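Moving to a smaller place

In August we moved from Zorngate to Zirkwood, and our new apartment is almost half the size of the old one. I was sad for one week. After this I started to like it.

The hardest part was to decide what comes with us. I gave away books I had carried through 20 years and never opened again. The winter coats were easy. The kitchen was difficult, because every pot has some memory for me. 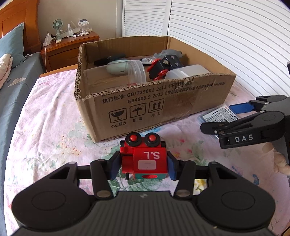
The little red one and the big cardboard box.

With toys I was too soft, I admit it. My husband says we could have left half of them, and he is probably right, but he also kept all of his cables.

The moving company, Moncrieff, wanted extra money for every flight of stairs, so please read the contract well before you sign. We paid for 30 boxes and used fewer, and they did not take the rest back.

Now I sit in the new kitchen in the evening and I hear the trains, which I did not expect to enjoy. The curtains are still missing. Next I want to paint the hallway, maybe a light green, if the landlord answers my letter.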